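# Cladell Residents' Association — Minutes of the February Meeting 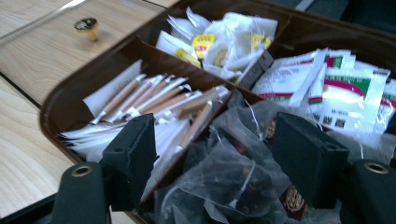 *Reading time: 2 minutes*

The meeting opened at Malix Hall on Friday at 7 p.m. with 20 members present. The minutes of the previous meeting were agreed.

**1. Accounts.** The balance stood at £648. The Fedow invoice for gutter repairs was approved for payment.

**2. Parking.** Members objected to the proposed bays on Çetinkaya Row — a letter will be sent to the council.

**3. Refreshments.** It was agreed to keep offering tea at meetings.

**4. Any other business.** The side gate is to be rehung before Easter.

The meeting closed at 8.40 p.m.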